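Open day at Lisovlow, 01/09/2026

I signed up for the afternoon slot at the Lisovlow lab mainly to see the two-arm assembly cell, which they call Moulin. The group was capped at 12 people and the floor talk ran 31 minutes. The task is a board with printed outlines, a set of blue parts and two multi-fingered hands. 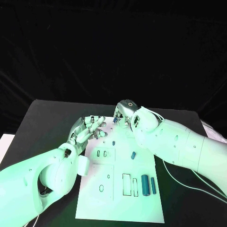
Two arms, one board, blue parts.

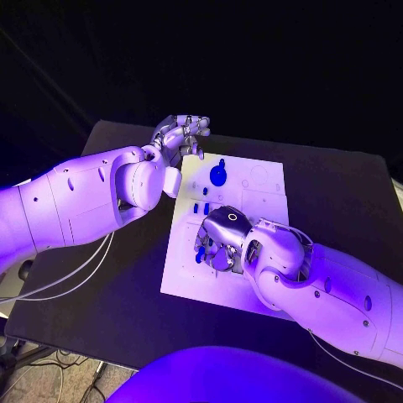
Does the second arm earn its place on a job this small?
For placement alone, one arm would do. The second is there for regrasping: a part picked up at a bad angle can be passed across and turned, with no need to set it down and start over.

The engineers quoted 2,000 logged placements since July, 287 of them with a handover. I asked for the failure rate and was told it depends on the part - short pegs are the worst, long cylinders the easiest. No figure was given. Control software is in-house, under the name Foltitach, and the handout had one paragraph on it. I would have liked a page on how contact force is limited at the fingertips.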